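22/05/2018

Home at last, shoes off, and I want to get this down before it blurs. The open day at Rumness was so much better than I'd let myself hope. I nearly didn't go (rain, and the bus only runs every half hour), but Geetha texted me at breakfast to say she was already on her way, so I grabbed a roll and ran.

They had us in groups of 11, which is a good size — small enough that you can ask a silly question without the whole building hearing it. Our guide was Attila Hegedűs, who talks with his hands and kept walking backward into door frames. He started us off with the big arm, the one in the glass room they call Dangate. It was stacking crates and restacking them, and I could have watched it until closing. There's a moment when it slows down just before it sets the crate on the pile, as if it's being polite. Geetha said it reminded her of her grandmother putting a cake on a table. Yes! That was exactly it.

Then a short talk by Krisztina Bognár about how they teach the things. I'd always pictured somebody typing for weeks. She said they do plenty of that too, but a lot of the teaching is people doing a job by hand, over and over, with a gripper that records what it's up to. Her team did 333 takes of one chore back in February, and she showed us a chart of how the arm got on after each batch. The line wobbled a lot more than I expected. She was cheerful about it and said the bad batches taught her the most, and then she had to stop because the projector went to sleep.

Lunch was soup, too salty, lovely bread. Met Eetu Kauppinen in the line, who had come down from the Doltano branch for the day and wants to try the same setup there with garden tools. We talked for so long that I missed the slot for the sorting belt. I'm a bit sorry about that but he was good company, and he wrote down the name of a book for me. Must find the napkin.

The afternoon was the part I'd signed up for, the hands-on sessions, four of us to a room.

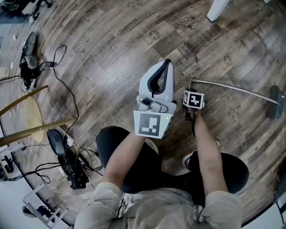
I love how plain the handheld grippers are! I'd been expecting something heavy and complicated, and what you get is a rounded white thing with a loop for your finger and a little camera on the front. The black-and-white square on the plate is a marker, the same sort of pattern as on the small cube you hold in the other hand, and Aranka Kun explained that a camera can work out where a marker is and which way it's turned. So simple, and I'd never have thought of it. You sit with your elbows over your knees and feel like a kid with a new toy. I even liked the floor, with words like "workshop" and "technology" printed on the planks, and I kept trying to read more of them when I should have been listening.

My back is stiff now. Don't care. Geetha wants to go again when they open the Bodnár hall, and I've said yes already. Need to ask for the morning off, and call Mom about Sunday lunch stuff — she wants the big pot back.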